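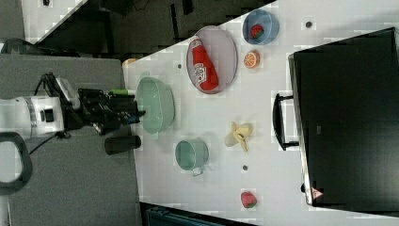 Sament Papers > Household Objects > Full text > Section 3

3. Materials and layouts

3.1 The object set

The set was put together in August from play kitchen goods and ordinary tableware. We wanted things that people recognize at once and that have a usual place at a meal or on a shelf. The food items include toy strawberries, a cut orange, a banana with its peel partly pulled back, and a ketchup bottle. The tableware includes bowls, a mug, a colander and a plate. Colors were left as they came. Several pieces of the tableware are green, and this caused some trouble in the naming task (Section 4.2), where "the green bowl" was sometimes used for the colander.

We made no attempt to match the items for size. In the Juška word lists, which we used to check the names, "bowl" covers everything from a sauce dish to a mixing bowl, and we kept that loose use. Raters were free to call a thing whatever they liked, and spellings were corrected afterward by hand.

3.2 Layouts

A layout is one arrangement of the items on a white table. The same arrangement could appear in more than one photograph, seen from the side or from overhead. We sorted the relations between items into two kinds. In a held relation, one item rests in or on another, as a strawberry does in a bowl. In a loose relation, the items only lie near each other on the tabletop. Figure 2 has both kinds. The strawberry in the light-blue bowl and the bottle on the plate are held, and the orange just below the bowl is loose.

Some held relations are ordinary and some are odd. Fruit in a bowl drew few comments in the pilot. A ketchup bottle laid on a plate drew many, mostly from raters who took the plate to be a serving of food and wanted the bottle stood up beside it. We kept the odd layouts because the question of Section 5 is what people would put away first.

Figure 2. Overhead view of a layout. Ketchup bottle on the plate; strawberry in the light-blue bowl to its right; colander on the left half of the table.
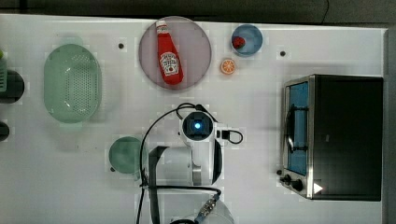

3.3 Rating procedure

Raters were recruited through Ludcombe and worked at home. In all, 119 people finished both parts, giving 2,718 usable answers. In the first part they named each item they could find. In the second they were asked which item was most out of place and where it should go. An answer could be up to 400 characters long. Most were much shorter, often a single word such as "cupboard" or "fridge."

Close views were handled separately. With only one thing to look at, and little of the table around it, raters had nothing to compare it with, so the "out of place" question was dropped and only the name was asked for. 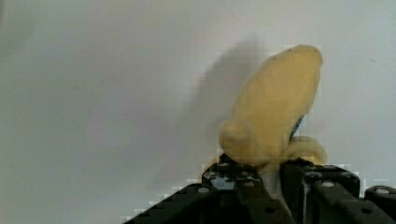 Names given to close views were scored more gently than the others. Any answer that gave the right color and a sensible general class, such as "soft toy" or "fruit," was counted as a match. Answers with a color alone were not. Two coders scored all of the answers using the Gasitz coding sheet, and where they disagreed the stricter score was kept. The full sheet is given in Appendix B, along with the corrected spellings.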